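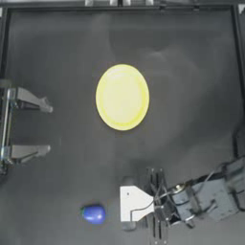
Ticket: trade valuations drop overnight on diesel stock

Status: Open (reopened by customer)
Product: Trirkinine stock pricing
Site: Nallham, used car department
Raised by: Tomás Marinho
Date raised: 09/08/2019

Problem as reported

Every diesel estate on our list lost value between close of business and opening time. Petrol cars didn't move. One high-mileage estate went down by 2,000 pounds with nothing changed on the record. Your status page says "market movement". I have been buying cars a long while and I don't believe the market did that while we were all in bed.

Support, first reply

Thank you for getting in touch. Please clear the browser cache, log out on all machines and run the price refresh again. Values follow the auction feed and may go down as well as up.

Customer

Cache cleared, logged out, refreshed. Same prices. I didn't expect a browser to know the difference between petrol and diesel, but I've done it so we can cross it off.

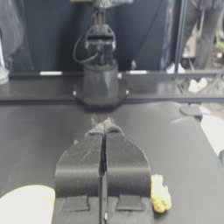 Gripper from behind, fingertips nearly touching

Support, second reply

We have checked the Zirkholm auction feed and it was delivered on time. No fault found. Closing.

Customer

Reopening. "Delivered on time" says nothing about what was in it. I exported the list myself, 399 lines, and put it next to the March export. The mileage band on the diesels now reads 9 where it used to be blank. Blank used to mean "use the odometer". What does 9 mean? It isn't in the help pages.

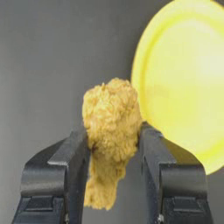
Drumstick held upright in the gripper

Support, third reply (second line)

Band 9 is the top mileage band. It looks as though the feed began filling that field and our import trusts it over the odometer reading. Workaround: Settings - Imports - Zirkholm, untick "Accept supplier band", save, then run a full refresh.

Customer

Done. The full refresh took 84 minutes, with sales staff asking me for prices the whole time. Most diesels are back where I would put them. The Cunha branch cars are still low, and they use the same login and the same settings page - or so I was told when we signed up.
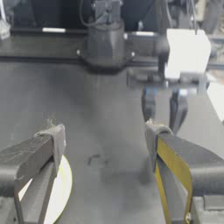

Gripper fingers with grey fabric pads at the tips

Support, fourth reply

Branch settings are held separately. We have unticked the box for Cunha and queued a refresh. A permanent fix is planned for the next release.

Customer

Which release, and when? The last "next release" I waited for was a missing fuel type filter. Please leave this open until I've compared the Cunha list by hand. I'd also like it in writing whether any part-exchange quotes sent out that morning used the wrong band.

Internal note: quote log requested. Do not auto-close.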